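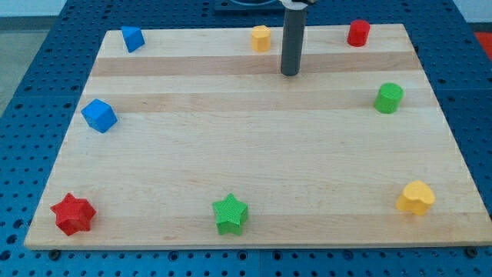
September 12, 2020

Our grade hangs on pushing toys around, and I have decided to keep a diary about it so that somebody suffers along with me. The project, officially, is getting the arm to follow a typed instruction such as "move the red star next to the yellow heart." The blocks come in four colors, and everyone in the group already has a favorite. Mine is the green star, partly because it's handsome and partly because nothing in our practice sentences has ever asked me to move it. The arm has no fingers, only a dark gray rod pointing straight down, so everything gets done by shoving. I moved couches for two summers and feel this should have counted for credit.

Fanni Kelemen wrote the first batch of instructions over the break, 60 of them, and read the whole list out loud to us before lunch. She has a gift for the impossible request. "Put the blue cube beside the prism, but gently." Gently! I asked what gently meant in millimeters per second and she told me to use my judgment, so I used it, and slid the cube clean past the prism and nearly off the board. Llinos wrote down "not gently" in the log and underlined it.

Round things are the trouble. Push a cube on a flat side and it goes more or less where you meant. Push a cylinder a hair off center and it squirts away sideways like a bar of soap. Ona Venckus has a theory about this involving contact angles, with arrows, and it filled a page and a half of the notebook. My theory is that the red cylinder dislikes me. We tested both. Ona's did better, I'll admit, though only after she made me come in slower and correct twice along the way.

We are supposed to hand in 400 clean pushes before the demo, a clean push being one where the right block ends up in the right place and no other block gets dragged along for the ride. I don't want to write down how many we have. Dorottya Borbély knows, she has it in a spreadsheet with a color for each of us, and my color is a sort of mustard.

The afternoon went to the software. Anikó had named our controller Vincze back in February, when we were all still fond of it. Vincze now has a habit of stopping dead in the middle of a push and reporting that it has finished. I have some sympathy with that as an approach to work. Anikó has less. She sat on the floor with the laptop on her knees and muttered at it until she found a timeout set to 300 milliseconds that someone had put in "just for now." The comment beside it had initials. They were mine. I offered to go get coffee for everyone.

When I got back it was running, and the first thing they gave it was Fanni's number 17: "bring the heart to the middle." Over it went to the heart, lined itself up, pushed, stopped, thought, pushed again. The heart turned halfway round on the way and arrived looking the wrong direction, but it was in the middle by any fair reading of the word. Llinos wanted to count it. Dorottya didn't. We argued for longer than the push had taken and then put it to a vote, which I won by voting for it and by having bought the coffee.

The Wurton team is apparently on stacking already. Good for them. They also have a gripper.

To do before next session: rewrite the timeout properly, ask Fanni to cut the word "gently," and work out what happens when a star gets pushed in the notch between two points, where the rod seems to catch. Ona thinks we can use that. I think it's going to eat another notebook page. Also I owe Anikó for lunch.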